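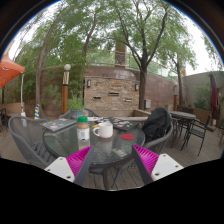 Round table on the courtyard deck, September.

September, glaze notebook, Damora clay body, second round

Started 8:40 am. Goal is the same as last time: a satin white that does not crawl on the Damora stoneware and does not craze after a week on the shelf. The old recipe was fine on the previous clay. On the Damora it pulls back from the rims and leaves bare spots inside handles.

Mixed the base as a 200 gram dry batch, passed it through the 80 mesh sieve twice and split it. Silica goes up in small steps across the line, everything else stays put. Feldspar is the new bag from Chraibi. Karim thinks the new bag is ground finer than the old one. It does feel different between the fingers but I have nothing to measure that with. Wrote NEW on the lid so we stop mixing them.

11 tiles, all from the same slab, all bisqued together. Numbered on the back in iron oxide wash this time, not pencil. Pencil burned off in the last firing and we lost track of which tile was which, so those results in the previous entry should be read with some doubt. I have put a question mark next to them.

Dipping: count of three for the first coat, let the shine go off the surface, then a second quick dip on the top half only. Wiped the feet with a damp sponge. Tile 4 got a fingerprint on the lower left. Left it alone to see if it heals.

Specific gravity was high when I first checked. Added water until it read 1.45 and let the bucket sit while I cut more slab. It had settled hard on the bottom by the time I came back. Ghizlane suggests a pinch of Epsom salts dissolved in hot water. Did that, stirred, and it stayed up much better. Do this from the start next time and write it on the recipe card. 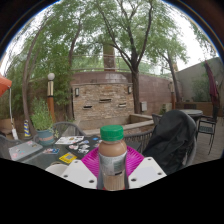 Loaded the Ivano kiln at 1:15 pm. Tiles on the middle shelf, stood up against props, cone packs at the front of the middle and bottom shelves. Top shelf has Ghizlane's cups, which are in the old tenmoku and should not affect anything. Kiln wash on the bottom shelf is flaking again near the back corner. Scraped it and touched it up, but the shelf should come out and be ground properly before the next big load.

Schedule is the slow cone 6 one: gentle up to red heat, medium after that, slow for the last stretch, ten minute hold at the top, then a controlled cool. The cool is the part I changed. Last time we let it drop on its own and the surface came out glossier than I wanted. Satin needs time on the way down for the crystals to grow. Controller is programmed and I read the steps back to Karim while he checked them against the sheet. He caught a wrong rate in the third segment – it would have climbed far too fast.

Lid vent closed at 5:30 pm. No smell by then and the mirror held over the peephole stayed clear.

Next day, 2:00 pm. Opened when I could hold my hand over the lid comfortably. Cones on the middle shelf: guide cone flat, firing cone bent to where it should be, guard cone just starting to lean. Bottom shelf a little cooler, as usual for this kiln.

Notes by tile:

1 and 2: too shiny, pooled at the bottom edge. Not enough silica or too much melt from the frit. Drop these.

3: fine crazing visible with a loupe. Drop.

4: fingerprint healed completely. Slight crazing on the thick half only.

5 and 6: good surface, good color, break nicely over the texture marks. No crawling at the edge. No crazing yet.

7: like 6 but a bit drier to the touch.

8: patchy. I think I dipped it too soon after the first coat. Repeat before judging.

9 through 11: stiff, chalky, pinholes on the double dipped half. Too far.

So the range we want is between 5 and 7. Crawling seems to be solved across the whole line, which makes me think it was the thick bucket more than the recipe. That needs its own test: same glaze, mixed thick and thin, on the same clay.
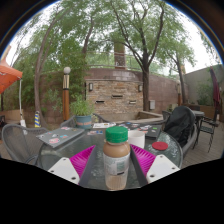
Put 5, 6 and 7 through the freezer and boiling water test, three rounds each. Tile 5 showed one long craze line after the second round. Tiles 6 and 7 clean. Rubbed ink over both and wiped it off, no lines. They go on the window shelf with a tag and we look again in a week.

Lemon slice left on tile 6 overnight. No change in color or feel that I can find. The Drestar lab form for a leach test is in the top drawer. I would like to send a cup, and a flat tile probably won't do for them anyway, so it can wait until we have thrown pieces in this glaze.

To do:
– Mix a full bucket of number 6, Epsom salts in from the start
– Thick and thin test on Damora offcuts
– Repeat tile 8
– Grind bottom shelf
– Order more cones, large ones, we are down to the last box
– Ask Chraibi for the mesh size on the new feldspar

Karim wants to try number 6 over the dark slip. Told him to take what he needs from the leftover jar, second shelf, green tape.

Workshop notebook – Karim Ouali, Ghizlane Ouazzani | Contact | © All rights reserved | Back to top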